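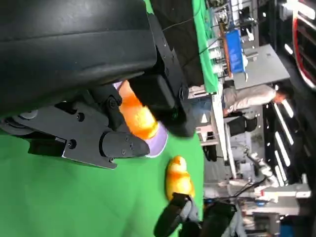
Notebook > Drallville cell > Gripper upkeep
Entries Parts Log Search
January, Magdy Bouzid

Left gripper closing 2 mm short at full command. Re-zeroed at 769 counts, reloaded the Stavby config. Error gone on 27 of 29 closes; other two logged.
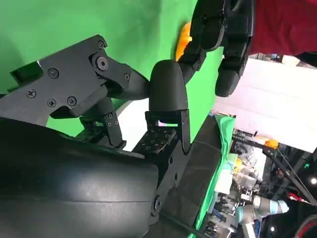 Fingertip wear is next. The grid of small raised bumps on the square pad gets a wipe with alcohol before any force test. Check the round screws on the flat face of the linkage for creep, then the larger pivot bolt. No threadlocker on the pivot. Lamrani quote for spare pads still open.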